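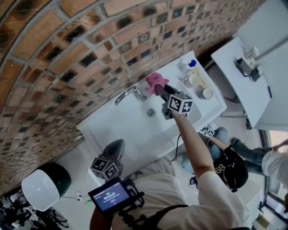 Search this site Enter keywords Go

Lestham to vote on water rates it has already been paying

Residents of Lestham will get their say next month on a new set of water charges that began showing up on their bills in July. The town says the vote is still important. It has not said what happens if the answer is no.

Under the new rates, each household pays a flat charge of $2 a month on top of whatever it uses, and a higher price per gallon once it passes a monthly limit. The flat charge is called a "readiness fee" on the bill. Asked what the town is getting ready for, the water office sent over a leaflet on fixing drips.

The money is meant to replace the old main under the east side of town, which has broken twice since the spring. The second break closed the road to Wultmont for most of a week and turned the ball field into something closer to a pond. Ducks moved in. The Little League did not get a refund on its permit.

A public meeting on the rates was held in the school gym, where 300 chairs had been set out and most of them were needed. People who came to talk about the fee stayed to talk about the taste, which several speakers called "pennies" and one called "a whole roll of pennies." The town's yearly test report says the water meets every standard it has to meet. Taste is not among them.

There was also the matter of the bill that went to a small house on Mahlangu Road for 1,257 dollars. The water office agreed that this was high for a home with one bathroom and no pool, and has put it down to a meter that was read in the wrong units. A corrected bill was mailed. It arrived with a late fee, and a third bill is now on its way.

Siltitex, the firm hired to replace the meters, says the new ones will report by radio and end the need for anyone to walk up a driveway and lift a lid. The first 500 are due to go in before the ground freezes. After that the crews will stop until spring, leaving half the town on the new system and half on the old one, with two kinds of bill that come on different days and are printed on different colors of paper.

Wultmont, which buys some of its water from Lestham, has been watching all this with interest. Its own council wrote to ask whether its price would go up too. Lestham wrote back that the question was a good one – and that it would be taken up after the vote.

Ballots will be mailed to every address with a water account. Renters whose landlord pays the bill will not get one, though they can send in a comment card, and the cards will be kept in a binder at the town hall. The binder may be viewed during business hours.

In the meantime, the town asks residents to check for running toilets, fix leaky faucets and hold off on washing the car. The fountain in front of the town hall will stay on. It runs on recycled water, according to a sign put up next to it the morning after the meeting.

Completed ballots can be returned by mail or dropped in the slot beside the water office door, the same one used for payments. Please mark the envelope clearly.

Last updated: 23 October 2020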